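Subject: Re: Folding table surface and batch order
Date: July 20, 2019

> The Plullasier sheet says to fold on a padded surface.
> Does bare wood work, and do you stack as you go or at the end?

Bare wood works for jersey and sweats. The grain runs lengthwise on mine, so I use it to line up hems. I stood a panel of cardboard along the back edge.

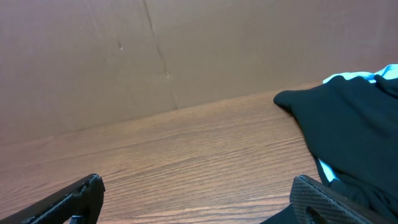

A Beaudoin board would do the same job at a higher price. Height matters more than padding. I raised the table 2 inches in November and have left it there.
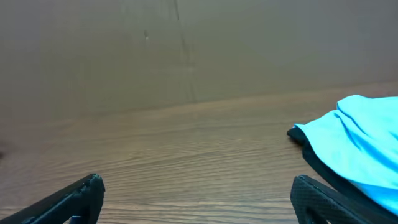

As for stacking, I stack as I go, darks on one side. Knits over 400 grams get folded in half once more and go at the bottom.

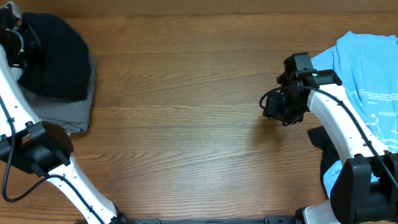
Nearly 30 pieces is my limit per batch — past that the stacks lean.

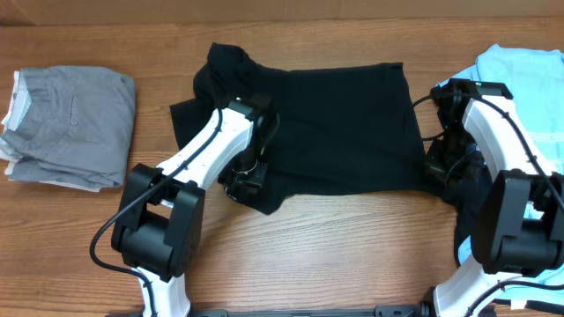 T-shirts need the most room. Finish one piece and park it at the left before squaring up the next, as with the gray one beside the black t-shirt, which still has a sleeve or shoulder bunched up on its left side. Pull that out first, then fold. The Idia guide starts from the hem, and I get crooked sides that way.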